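Gruvmont 一人食餐具组使用评测:碗、方碟、条纹餐垫和托盘

发布于 2019年7月14日
作者:Liao
分类:厨房与餐桌

这套东西是三月份买的,Gruvmont 的一人食餐具组,付了156元。套装里有碗、方形小碟、金属勺、一双木筷和一张编织餐垫。托盘不在套装内,是另外配的 Widine 塑料托盘,米色,和碗碟的颜色接近,所以放在一起写。

买的理由很简单。家里原来的餐具是不同时期凑起来的,大小不一,收进柜子很占地方。平时多数时候一个人吃早饭,想要一套固定的,拿出来就能摆好,吃完一起端走。

先说碗。奶油色,陶瓷,侧面线条比较顺,口沿薄。容量适合一碗粥或者一份加了牛奶的麦片,装汤面偏小,面条下去之后汤就没有多少余地了。碗壁厚度中等,盛刚出锅的粥时外壁烫手,要等一会儿再端,或者直接连碟子一起拿。碗底没有打磨得很细,我用手摸过,有一圈略微发涩,直接放在木桌上拖动会有声音,垫着碟子就没有这个问题。

方碟是我原先觉得多余的一件,用下来反而用得最多。四角是圆的,边缘有一圈浅浅的凸起,碗里溢出来的一点汤能兜住。碟面不大,碗放上去之后四周剩的地方不多,放一颗剥好的鸡蛋都勉强。单独拿来放酱菜、放点心倒合适。 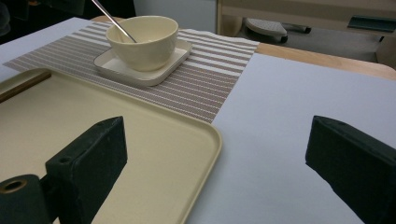 碗、方碟和勺子摆在条纹餐垫上,左下是托盘。

勺子是金属的,柄细长。优点是搅拌方便,够得到碗底;缺点是柄太细,拿久了不太舒服,而且在碗里立着的时候重心偏高,端碗走动时会滑。勺头偏浅,喝汤一次舀不了多少。这一件是整套里我最想换掉的,后来喝汤都用家里原有的瓷勺。

筷子是普通木筷,没有花纹,长度正常。新的时候有一点木头味,洗过几次就淡了。用到现在没有开裂,筷头颜色略深了一点。说明书建议不要长时间泡水,我基本照做,只有一次忘在水池里过夜,晾干后其中一根表面起了点毛,用细砂纸磨了几下还能用。

餐垫是编织的,灰褐色和白色相间的条纹。这种纹路的好处是不太显脏,面包屑掉上去看不出来,但也因此容易忘了清理,需要时不时拿起来抖一抖。白色条纹沾到酱油要马上擦,放到第二天就会留一块淡印。我试过用小苏打水刷,能去掉大半。裁边处做得一般,有些起毛,目前没有继续散开,我没有剪它。

餐垫刚拆开时有卷曲,两头翘着,反过来压在几本书下面过了一夜才平。不建议用熨斗,同系列的 Fivitz 款说明书上写可以低温熨,这一款没有写,我就没有试。
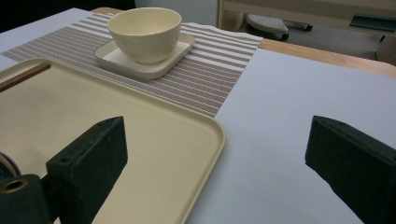

托盘压在餐垫上的样子,餐垫边缘有些起毛。

再说托盘。Widine 这款是塑料的,长方形,圆角,四周的边是高起来的。盘面平整宽大,碗、碟、杯子都放得下,还能再放一小盘菜。重量轻,单手托着空盘没有负担,装满以后还是要两只手。我担心过塑料会有味道,开箱时确实有一点,用洗洁精洗过之后放在阳台上吹了一下午就没有了。

托盘的问题是滑。盘面没有防滑处理,碗底如果带水,稍微倾斜就会移动。我的办法是在里面铺一块拧干的湿布,效果可以,就是每次多一个步骤。另外盘面浅色,放过咖喱之后有一点发黄,用牙膏擦过,淡了一些,仔细看还在。

桌面怎么铺也影响使用。我习惯在木桌上先铺一张浅色的纸,餐垫放在纸上面,吃完把纸一收,桌子不用反复擦。纸面比木头滑,餐垫会跟着跑,所以餐垫不要摆得太靠桌边。托盘的一角可以压住餐垫,这样取放碗筷时垫子就不太会动。

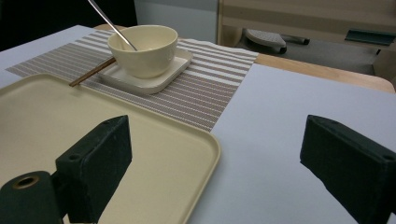

筷子我一般横在碗旁边,直接搁在餐垫上。套装没有配筷架,这一点不太周到,放在碟子边上又容易滚。如果在意卫生,建议自己加一个小筷架,几块钱就能买到。

清洗方面,碗和碟可以进洗碗机,我家没有洗碗机,一直手洗,釉面没有变花。勺子洗后最好擦干,不擦会留水渍。餐垫只能湿布擦或者冷水轻刷,平铺晾干。托盘用海绵的软面洗,不要用钢丝球。

收纳时碗放在碟子上,勺筷横放在托盘里,餐垫卷起来塞在旁边,整套占半层抽屉。比起原来那一堆,柜子空出来不少。

评分(满分11分,本站一直用这个分制):
碗和方碟:9分
托盘:9分
餐垫:9分
勺子:6分

如果只想买其中几件,碗和方碟可以单买,店里有货。勺子不建议单独购买。托盘另有深色款,我没有用过,不评价。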